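Solutions > Packing and sorting > Flinine tabletop cell

Reading time: 4 min

Flinine, the tabletop picking cell from Doltier

Flinine is a small picking cell for the kind of work that still is done by hand in most packing rooms: taking light packaged goods out of a mixed bin and placing them where the next person needs them. It stands on its own table, it works at the speed of a calm person, and it was planned from the beginning to share the room with the people who did this work before it came.

We sell Flinine to snack packers, gift box makers, canteen suppliers and small online shops. Most of our customers have fewer than 60 people on the floor. They don't have an automation department and they don't wish to have one.

What the cell does

You bring the bin, Flinine picks from it. The wrist camera looks at the goods from close, and the two-finger gripper takes one package at a time by the edge or by the middle, as the package allows. Soft and shiny wrapping is the usual case for us. Bags, pouches, wrapped bars and small sachets up to 132 grams can be handled with the standard fingers. For heavier goods please ask us first.

The cell doesn't need the packages in rows. It also doesn't need a special bin. If your team has used the same plastic bins for years, keep them, only tell us the inside measures when you order.

What changes for the team

We get this question at every visit, usually near the coffee machine and usually after the manager has left the room, so we prefer to answer it on this page.

The reaching goes away first. A person who packs mixed boxes bends over the bin and reaches into it all day, and the shoulder is the part which complains. With Flinine in place, that person checks the boxes, closes them, changes the bin when it is empty, and decides what to do with the packages the cell has refused. There is more walking and more looking. Some people enjoy this at once and some need a few weeks.

The rhythm of the day is also different. The cell doesn't get slower after lunch, and in the first days people try to follow it. We ask team leaders to stop this early. Set the speed of the cell to the speed of the table, and leave it there. The dial is on the outside of the control box, everyone can use it, and there is no password on it. One customer wanted a password and we talked them out of it.

At the Welemham packing room, where the cell has been running since August, the team decided to rotate: two hours at the cell, then another station. The rota was written by the packers themselves and hangs beside the door. It has been changed 4 times, and the present version gives the first shift on Friday to whoever had the late one the day before.

Teaching a new product

When a new package arrives, somebody must show it to the cell. This is done by a person from your own floor, after one day of training with us. You fill a bin with the new product, guide the arm by hand through some picks, and the cell repeats them while you watch and correct. A simple pouch takes about 31 picks until the arm can be left to try alone. Very slippery packages need more patience.

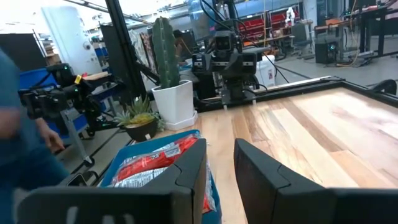

Patricio Retamal writes that the teaching was the part his packers feared, and it became the part they ask for. In his room the older packers are better at it than the technicians, he says, as they know already which bags slide and which ones fold. He would like us to make the arm lighter to guide, his people find it stiff in the morning. We have taken note and a softer guiding mode is in test.

We recommend that at least two people on each shift learn the teaching. It should be paid as skilled work. We say this to every customer and we write it in the offer too - you may of course remove the sentence, but then we will ask why.

Working beside the arm

The arm stops when it is touched and starts again only when a person presses the green button. The force is limited by the joints themselves. Nevertheless a risk assessment of your own table and your own goods is required before the first shift, and we send a person to do it together with you. Long hair is tied back, loose sleeves are rolled up, and hands stay out of the bin while the arm is inside.

Noise is low. You can talk normally across the table.

What you receive

Arm with two-finger gripper and wrist camera
Control box with speed dial
One pair of spare fingers
One day of training at your place, for up to six people
Printed handbook in plain English

The table isn't included. Many customers use one they have already, and our partner Pascu can build one to measure if yours is not stiff enough.

Delivery, rent and service

Flinine can be bought or rented by the month. After the rental you can keep it or send it back, and the transport back is on us. Spare fingers are normally sent the same day if you write before 2 pm. For all other repairs please call first, many problems are solved on the phone with a cloth and a screwdriver.

Comments (3)

packing_lead_SA
We rented one over winter. Good for pouches, poor for anything flat lying on the bottom of the bin, we still tip the last ones out by hand. My wrists are grateful anyway.

Marlow
Does the training day have to be on one day? We run short shifts and I can't get six people in the same room.

Doltier team
Hello Marlow, two half days are possible, the price is the same. Please mention it when you book.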